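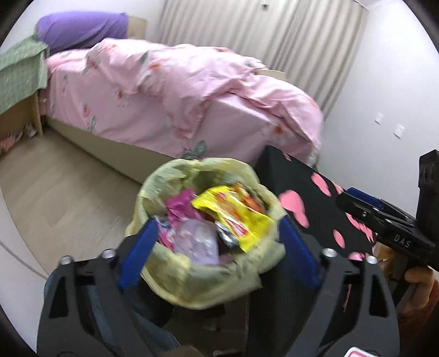

Snack wrappers in a lined bin beside the bed, with a flowered duvet behind.

Mon 3 July
By Effie Geddes

I have a confession to make before I get to the news part. On Saturday morning I found a cheese wafer wrapper inside my pillowcase. Inside it! I don't know how long it had been in there and I've decided I don't want to know. So when the folks at Henent told me they were bringing back their Bedroom Reset this month, I signed up on the spot, and I'm already a few days ahead of the official start.

If you missed it last October, the Reset is a neighborhood tidying challenge. You pick one bedroom (yours, a kid's, the guest room where all the gift bags go to live) and give it up to 30 minutes a day until you've worked through the checklist. The list has 24 little jobs on it this time. Some of them take no time at all, like matching up the socks on the chair, and some of them, like "look under the bed," are the kind you put off until the weekend.

Job number one is wrappers, and I was a little insulted by how well they seemed to know me. Fergus Gillies, who put the list together, told me he starts everybody there on purpose.

"It's the one job where you don't have to make any decisions," he said. "You never have to ask yourself whether you might need an empty chip bag again."

He has a point. I can spend a whole evening holding a sweater and arguing with myself, but an empty foil packet is pretty easy to say goodbye to. Fergus also says to put the bin on the floor right next to the bed and leave it there while you work, instead of carrying handfuls down the hall and getting distracted by the laundry on the way back. And line it first! Crumbs find their way into the seams of everything, and a bag you can lift out and tie beats scrubbing the bottom of a bin with an old toothbrush, as I did all last winter.

The next stop is whatever flat surface sits closest to where you snack. For some people that's a nightstand. In my family it's always been a little table, and little tables fill up fast.
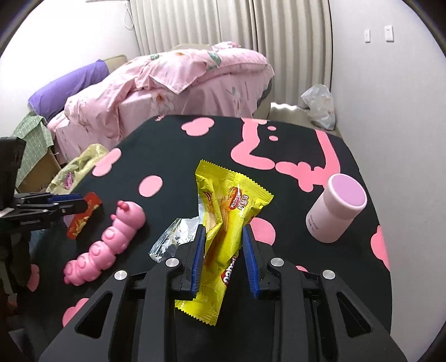 I'm a sucker for anything cheese flavored, and Richeese wafers are dangerous because the pack is gone before the first chapter of my book is. The trick with a snacky table is to take the trash first and leave the toys and trinkets exactly where they are until the wrappers are gone. I tried doing both at once last year and ended up playing with a puzzle cube for most of my half hour, which Fergus says doesn't count as tidying. (I asked twice.)

Do check the packets before you toss them, by the way. Foil ones especially like to scrunch up small and look empty, and then you've got crumbs all over the rug you just vacuumed. A quick squeeze over the bin does it.

Once the wrappers are out, the list moves on to bedding. Strip it, shake it, wash it, and while it's off, run a hand down the gap between the mattress and the wall. Last October's 66 households were asked to write down the strangest thing they found down there, and the winner was a whole birthday card, still sealed, with five dollars in it. I found a spoon. I'd like to do better this year.

Signing up is free. Paper checklists are at the front desk at Coppens, in the tray beside the library returns slot, or you can leave your name on the phone line, extension 3824, and somebody will put one in the mail. Kids can join in too, and there's a shorter list for them with stickers to go with it. My niece has already asked if grown-ups can have stickers. I'd been wondering the same thing and was glad somebody else brought it up.

Woltodis is giving a set of storage baskets to one household picked from everybody who hands in a finished list, and you don't have to send in a picture of your room to qualify. Fergus was firm on that. A lot of people dropped out last time when they thought their closets were going to be on display.

Lists need to be back at Coppens by the end of the month. I'm on job four, my pillowcases are clean, and there's a rule in my house now about wafers after lights out. I've broken it once so far.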